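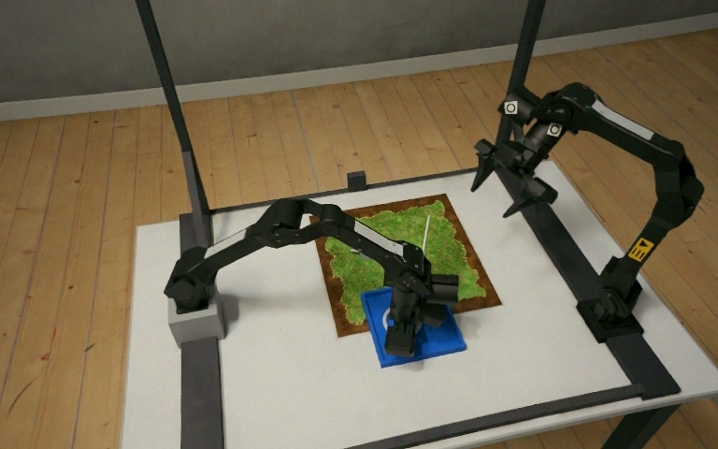 White tabletop with dark side rails, set on a light plank floor.

Stirkemen Wesar 80 Portable Soccer Goal

Product group: Training and match goals
Model: Wesar 80
Sold as: Single goal or pair
Availability: Ships from stock. Pairs ordered after 2 p.m. leave the next working day.

Overview

The Wesar 80 is a free-standing aluminum goal for club training grounds and small-sided matches. It takes its name from the 80 mm outside diameter of the front posts and crossbar. The rear ground bar and side bars use a smaller oval section to keep the weight toward the front of the lift points, where two people can carry the goal without tilting it.

The goal replaces the Wesar Club. Nets, clips and wheels from the Wesar Club fit the new model. Corner joints do not, and the two frames must not be mixed.

Frame

Posts and crossbar are extruded aluminum with an internal reinforcing rib. The finish is white polyester powder coat, applied after drilling so that bolt holes are coated on the inside edge. Corner joints are cast aluminum and are held by two bolts each. Bolt heads are recessed and face the rear of the goal.

The net channel is part of the extrusion. Clips slide in from the open end of the post and lock with a quarter turn. No hooks are used on this model. Older goals with steel cup hooks should be converted or taken out of service.

Ballast and anchoring

Every goal must be anchored before use, on every surface. The Wesar 80 is supplied with one of two systems, chosen at the time of order.

Grass: four screw anchors and ground bar saddles. The anchors are driven with the supplied T-handle until the saddle is tight on the rear bar. In sandy ground use the long anchor, part number 774-L.

Artificial turf and hard surfaces: enclosed rear ballast box. The box is filled through the side port with dry sand, and the cap is sealed with the lock ring. A partly filled box is not an approved configuration.

Sandbags laid across the rear bar are accepted as a temporary measure during training only. They are not accepted for matches.

Specifications

Front posts and crossbar: 80 mm diameter
Net: knotless polypropylene, white
Net clips: supplied, with spares
Wheels: optional, puncture-proof, lever operated
Rated test load at crossbar center: 3,000 N
Maximum pull on side bar during transport: 420 N
Finish: white powder coat; other colors to order
Assembly: two people, one 17 mm wrench, one 6 mm hex key

Test procedure

The crossbar load is applied vertically at midspan through a webbing strap, held, and released. The bar is then measured for permanent set. Testing is done on one goal from each production run at the Gruber workshop, under Lumturie Perić. The run number is stamped on the inside of the left rear corner joint. Quote it in any correspondence.

Use on the ground

Davovus Athletic has two pairs on its lower training pitch, in daily use by the first-team squad and the under-16s. The club's grounds manager, Gareth Haslam, reported in March that the lever wheels had picked up rubber infill and needed cleaning more often than the manual stated. The wheel housing now has an open lower edge, and the manual has been revised. Existing owners can order the new housing as part number 774-H.

Panagiotis Dimitriou, goalkeeping coach at the same club, asked for a deeper net at the top to stop the ball rebounding off the rear stanchion in shooting drills. The deep-top net is now listed as an option.

Maintenance

Check corner bolts weekly during the season. Check anchors or ballast caps before each session. Wash the net channel with plain water; solvents damage the clips. Replace any clip with a white stress line across the tongue.

Do not weld, drill or straighten the crossbar. A bent bar is to be replaced.

In the box

Two posts, crossbar, rear bar, two side bars
Four corner joints with bolts
Net and clips
Chosen anchoring system
Warning labels and printed manual

Ordering

Club and school orders: Nataša Mujić
Spares and warranty: Jasmina Zupan

Warranty covers the frame for five years and the net for one. Damage from moving an anchored goal, or from hanging on the crossbar, is excluded.

Related items: Wesar Target Sheet, Wesar Goal Trolley, Stirkemen Corner Flag Set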